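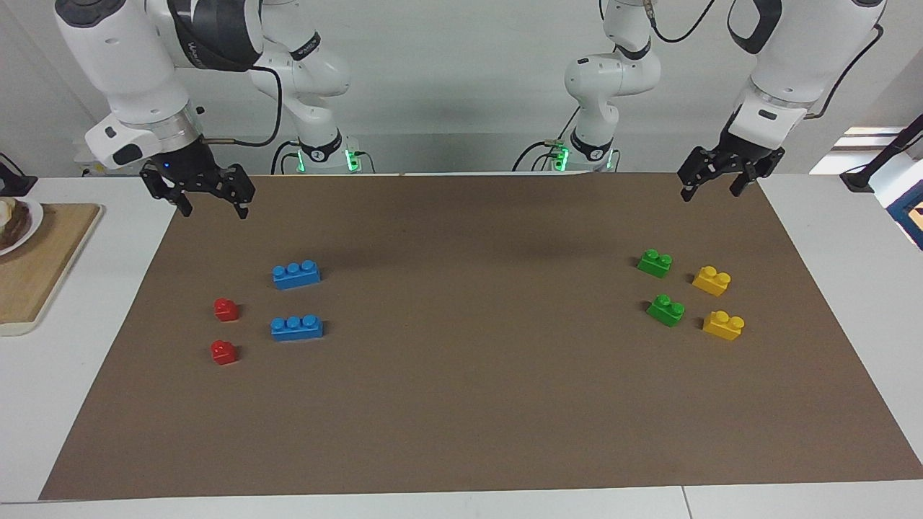 How Well Do Household Papers Soak Up Water?

Getsemaní Trujillo and Hryhorii Lysenko
Gisby College, Materials Project
11 Sep 2025

Introduction

Paper is made of plant fibres pressed into a sheet. Water moves into the gaps between the fibres by capillary action, and the size of the gaps affects how far and how fast it travels. Wrapping paper is pressed hard and often treated with size, a coating which slows water down. Kitchen paper is loose and has no size. We wanted to compare four kinds of paper that most homes have and see whether the heaviest paper also held the most water.

Our prediction was that kitchen paper would draw water up fastest, and that brown wrapping paper would hold more in total as it is thicker.

Materials

Brown wrapping paper, from a roll
Kitchen paper
Newspaper
Printer paper
Tap water, left to stand in the lab overnight
Measuring cylinder, 100 ml
Beaker, 1000 ml
Balance, ruler, stopwatch, bulldog clips

Method

Strips were cut to the same width and length along the grain of the paper. We found the grain by tearing a corner, as paper tears straighter with the grain than across it. A pencil line was drawn near the bottom of each strip and the strip was hung from a clip so that the water just reached the line. After 8 minutes we marked the height of the wet edge.

For the second test a square of each paper was weighed dry, laid in water for 2 minutes, held up by one corner until it stopped dripping and weighed again. The gain in mass was divided by the dry mass, so that thick and thin papers could be compared fairly.

Each test was repeated and the mean taken. Hryhorii did the timing and Getsemaní did the weighing throughout, to keep the technique the same.

Results

In the hanging test, water rose furthest in the kitchen paper and then the newspaper. Printer paper came third. In the wrapping paper the wet edge had hardly moved past the pencil line. The order was the same in every repeat.

In the soaking test, kitchen paper again gained the most for its mass. Newspaper was second and printer paper third. The wrapping paper came last, and drops could be seen standing on its surface when it was lifted out.

Discussion

The first part of our prediction was right and the second part was wrong. Thickness mattered much less than how the sheet was made. The newspaper did better than we expected for such a thin sheet. Dr Jiang suggested this was due to the lack of size in newsprint, and the textbook by Perer gives the same explanation.

The largest source of error was the dripping stage. Kitchen paper stretched and twice tore at the corner, so those readings were thrown out and done again. The wet edge was also hard to see on newspaper where there was heavy print. Blank margins would have been better.

We did not control the temperature of the room. Warmer water is thinner and would be expected to rise a little faster.

Further work

We would like to repeat the hanging test with strips cut across the grain, and to try wrapping paper that has been crumpled first.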